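Cups, Tray and Rack: the Uston Table

May 5, 2019

A small gallery from the cup table at Uston. The job is an ordinary one: plastic cups, a cream tray, a white wire rack and a table covered in brown paper. Blue tape divides the paper into sections. Kaisu Huttunen chose the pictures and Brendan Madigan wrote most of the notes.

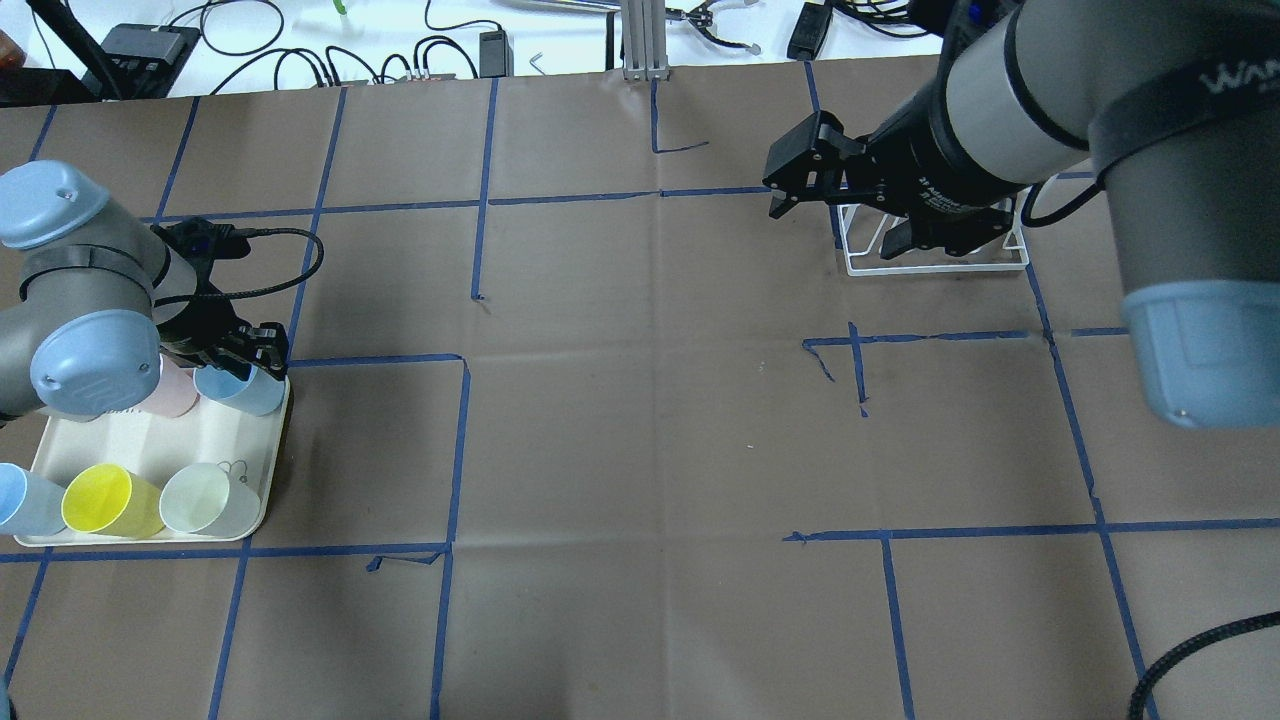
We like plain plastic cups for this. They weigh very little, they don't break, and the pastel colours are easy to tell apart. The tape was put down by hand and the lines wander a bit, which does no harm. Ends that curl get pressed down or pulled off when someone has a minute.

Four cups upright on the tray, two by two: pink and yellow in one row, grey and light blue in the other. 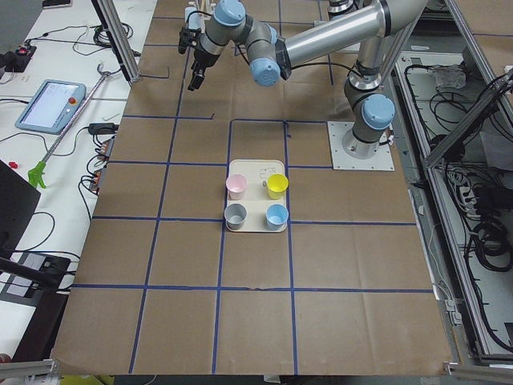
Why use a tray when the cups could stand on the table?
A tray keeps them together and can be lifted off in one go when the paper needs changing. It also has a raised rim, so a cup that tips over is less likely to roll away.

A light blue cup, tilted, with the brown paper and the blue tape under it. The paper has picked up some faint wrinkles and a thin crease. 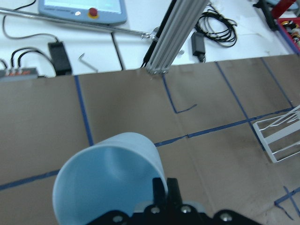 What is the best way to change the paper?
Clear the table first, then peel the tape slowly and keep it low to the surface. Roll the old sheet up from one end. Ville Pitkänen prefers to lay the new sheet with a second person holding the far corners, and we now do it his way.

Spare paper and tape are on the shelf by the door. Please tell Kaisu when the last roll is opened.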